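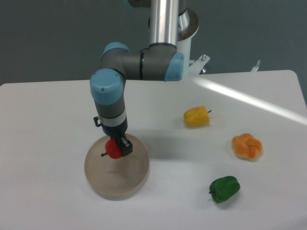 ## 4. Fitting the Puserer roller blind

This section covers the Puserer blind in the Cesgate and Forthorpe fabrics. Both use the same tube, brackets and chain. For the Bataineh blackout fabric, read section 6 first, as the side channels must be fitted before the blind is hung.

### 4.1 Before you start

Check that the pack contains two brackets, one pin end, one chain end, four screws, four wall plugs and a chain safety clip. The child safety label must stay on the chain.

**Caution:** Loops of chain can strangle a small child. Do not use the blind until the safety clip has been fixed to the wall as described in 4.4.

Blinds wider than 1,000 mm are heavy at the middle of the tube. Two people should lift them into place.

### 4.2 Marking the bracket positions

1. Decide whether the blind is to hang inside or outside the recess. The minimum recess depth is 88 mm.
2. Hold the first bracket in position. For an outside fit, place it 155 mm above the top of the opening.
3. Mark both screw holes in pencil.
4. Measure the full width of the blind, including both ends, and mark the second bracket. Check the two marks with a spirit level. Do not measure down from the ceiling.
5. Keep the outer edge of each bracket at least 30 mm from the corner of the plaster.
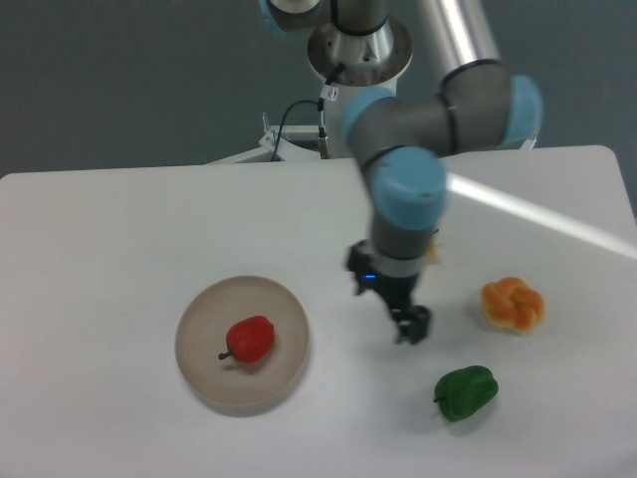 Choose the fabric side before drilling, because it decides which bracket takes the chain. With the standard roll, the fabric falls close to the glass and the tube can be seen from the room. With the reverse roll, the fabric falls in front of the tube and hides it. The brackets come in white and in grey. Against a flat grey wall like the one behind the white tabletop, the grey bracket shows less, and the white one is better kept for white frames and recesses. Bracket covers are sold separately and clip on after fitting.

Note: The chain end can be fitted at the left or the right. Changing it later means taking the blind down and refitting both ends.

### 4.3 Hanging the blind

1. Drill the holes and push in the wall plugs until flush. The plugs supplied are for solid walls only. Plasterboard needs a different fixing.
2. Screw both brackets on firmly. Do not use a power driver for the last turn.
3. Push the chain end into its bracket with the chain hanging straight down.
4. Press in the spring pin at the other end, lift the tube level and let the pin out into the hole.
5. Pull the tube gently downwards at both ends. It should not move.
6. Lower the blind fully, then raise it. If the fabric drifts to one side, see 4.5.
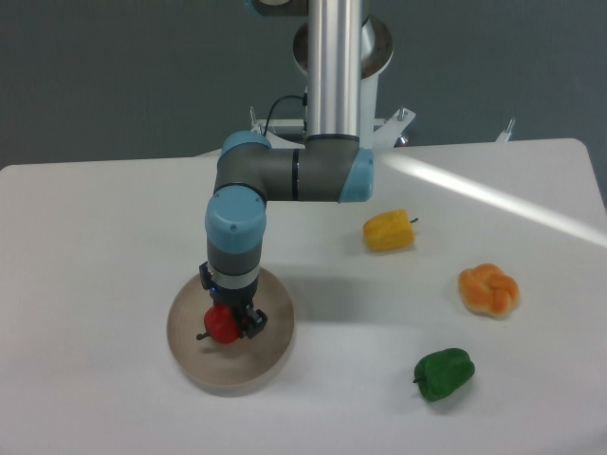 ### 4.4 Fixing the safety clip

1. Thread the chain through the clip.
2. Slide the clip down until the chain is taut but not stretched.
3. Mark the screw holes, drill and fix the clip to the wall.
4. Run the blind up and down once. The chain must pass freely through the clip.

### 4.5 Fabric running to one side

Lower the blind until the bare tube shows. Stick a short strip of masking tape to the tube at the side the fabric is moving away from, then raise the blind again. Add a second strip if needed. If the fabric still drifts, check that the brackets are level.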